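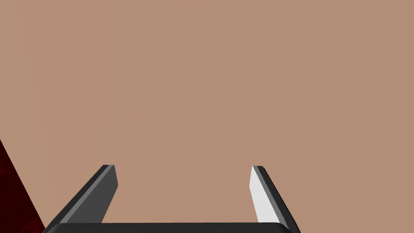
Gripper over a plain tan surface (computer render)

Wanted – drivers to try out our sat nav

Aebischer is looking for 17 drivers to live with the Okavora for a few weeks and tell us what's wrong with it. Paid. Start in October, Pirberg and the villages round it.

Okavora is our new in-car navigation unit. Sits on the windscreen or the dash, plugs into the lighter socket, talks to you. Maps are in, voice is in, the rest is mostly in. What we haven't got is enough miles with ordinary people in ordinary cars. Our own staff all drive the same three roads to work and know the way already, so no use to us.

What you'd do

Fit the unit in your own car (we show you, takes minutes). Drive as you normally would. School run, work, shops, your mum's. Have it switched on even when you know the way – those are the trips where you'll notice it sending you somewhere daft.

On top of that, 2 set routes a week which we give you. One in town, one out in the country. You follow what the unit says even if you'd go differently yourself, unless it's unsafe or against the law, in which case don't, and write it down.

After each set route fill in the short form. Wrong turns, late instructions, roads that don't exist, street names said so badly you couldn't tell what they were. Speed limits too please, we know there are mistakes there. Spelling doesn't matter. Please fill it in once parked, not at the lights.

Once in the middle of the trial Vittoria Morelli will ride along with you for an hour or so and watch how you use it. She doesn't mark your driving.

Who we want

Full licence, held at least 5 years. Own car or regular use of one, insured for you. Any make, any age, vans fine. Motorbikes no, the mount isn't ready.

We've got plenty of people who like gadgets. Would very much like to hear from people who don't. Also anyone who still uses a paper map, anyone who drives mostly at night, anyone with hearing aids, and anyone who tows. If you've never had a sat nav in your life that is a plus.

You don't have to live in Pirberg itself but you need to be able to get to our office for the first evening and the last one. 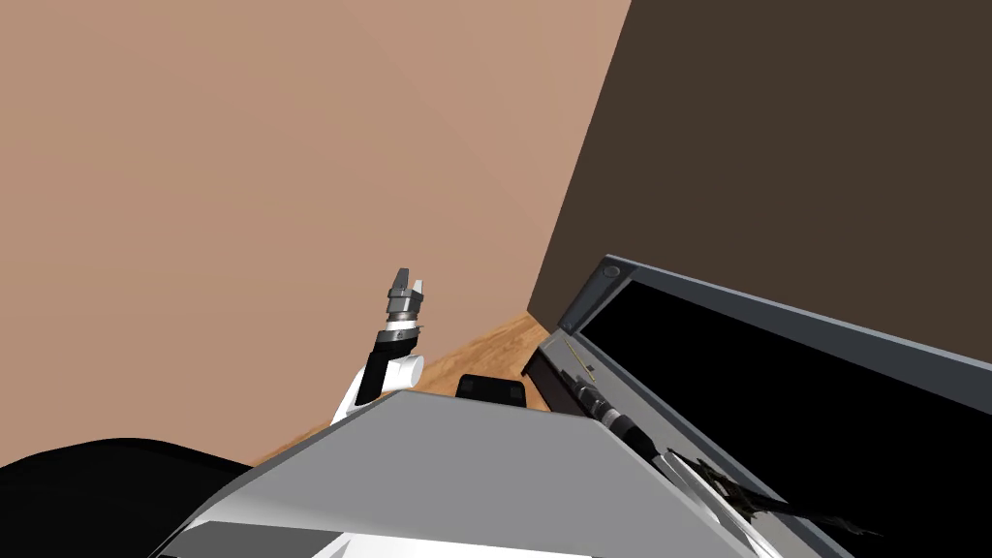

Not for you if you work for another navigation or map firm, or someone in your house does. Sorry, Konrad Brunner has to be strict about that one and there's a form to sign.

What you get

A fee for the whole trial, half at the start and half when the unit comes back. Fuel for the set routes paid on top, keep your reciepts. Fuel for your own trips is your own. You can't keep the trial unit but everyone who finishes gets a finished one when it's on sale, with map updates for 2 years.

If you have to drop out, tell us and post the unit back. You keep the first half.

What we record

The unit logs where it is, how fast it's going and what it told you to do. We need that or we can't fix anything. It does not record sound inside the car except the few seconds after you press the talk button. Logs are kept under a number and not your name, and you can ask us to delete any trip without saying why. We don't pass speeds on to your insurer. Full wording comes with the pack, please do read it.

Also going – one paid job

Route checker, part time, two days a week, from October until the trial is over. Based in the office with Hermine Steiner, going through the forms and the logs and working out wether the map is wrong or the driver was. You need patience, decent written English, and to be happy with a spreadsheet. Knowing the local roads would help a lot. No degree needed. Say "checker" in your message so we don't mix you up with the drivers.

How to apply

Ring or write to Elfriede Rüegg at Aebischer, Pirberg, or hand a note in at the front desk. Tell us:

your name and how to reach you
what you drive and how old it is
the sort of trips you do in a normal week
what you use now to find your way, if anything
evenings you can't do

Few lines is plenty, no CV for the driver places. Elfriede answers everyone but give her a week.

Notice put up 19/03/2019. We'll take it down when the places are gone.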